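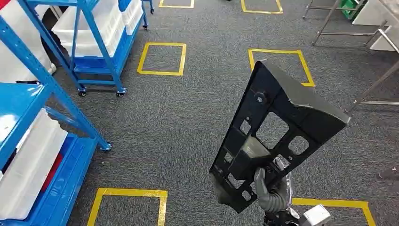
Black moulded plastic bracket with a lattice of ribs between its openings.

Stiffening rib

A stiffening rib is a thin raised wall moulded, cast or pressed into a part so that it bends less under load. I've been fond of them ever since I flipped a milk crate over as a kid and wondered why the bottom looked like a waffle! You'll find them under plastic chairs, inside drill housings, on eski lids and on the back of nearly every bracket in a car.

The principle is simple enough. Bending stiffness goes up with the cube of depth, so a sheet made 2 times as thick is eight times as stiff, but you pay for all that extra material (and in plastics you wait ages for it to cool). A rib puts the depth only where it's wanted. I usually tell people to hold a ruler flat and flex it, then turn it on edge and try again.

Moulders keep the base of a rib thinner than the wall it stands on, and 60 per cent of the wall thickness is a common upper figure. Go fatter and you get a sink mark, a shallow dimple on the show side where the thick spot shrank as it set. My old Görtz toolbox has a whole row of them across the lid, and once you've spotted them you can't stop seeing them.

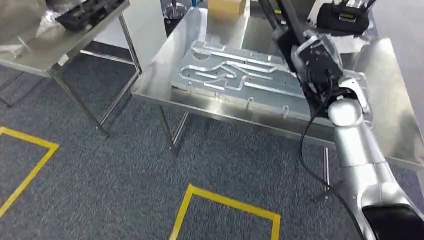

Ribs also need draft, a slight taper that lets the part slide out of the mould, and a rounded corner at the root so it doesn't crack there. Too big a radius brings the sink mark straight back, so there's a fair bit of haggling over it - I've sat through some very long afternoons in Batley on that very topic.

Lattices, with ribs crossing each other, resist twisting better than parallel rows do, particularly when some of them run diagonally.
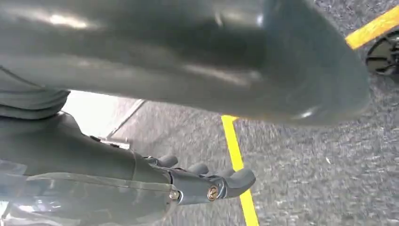 Curvature is the other way to get stiffness out of a thin wall, and it's the one I'd pick wherever a part is on show. Eggshells and car bonnets both rely on it. A smooth, glossy dark grey surface bulging like a pillow, with soft white highlights along it, is also the sort of finish where a sink mark would stand out horribly, so any ribs behind a shape like that want to be kept slim.

See also: Boss (moulding); Corrugation; Gusset; Sink mark.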